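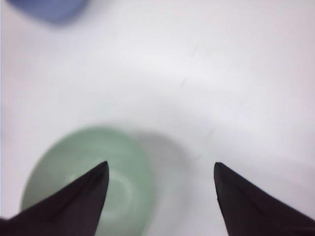

*Wrist camera view from the Mameo table: open gripper, green bowl.*

## Bowl season at the Mameo bench

We're 229 demonstrations into the new tabletop set, and it has been such a good fortnight! Each one is a person guiding the arm through a small job from start to finish while the wrist camera and the joint readings are saved together. The target is 1000 by the end of January, shared between our bench and the one at Branham.

The jobs are plain ones: pick up a bowl, move it, put it down the right way up. What we're after now is variety. Please start the bowl somewhere new each time – corners and table edges are still thin in the set – and come at the rim from different sides. Slow, slightly clumsy runs are welcome too. If you miss the rim and then recover, keep it, as the Neltis team found those runs really useful when they trained on our first batch.

Two small requests. Leave the gripper open for a moment before you set off, so the start is easy to find when we trim. And write the bowl's colour in the log, even if you think it's obvious (green has been logged as "the usual" quite a lot).

Sessions run in the Rezaei room, 4 seats at a time, and new hands are very welcome. It takes a few tries to get the feel of the arm, and then it's hard to stop!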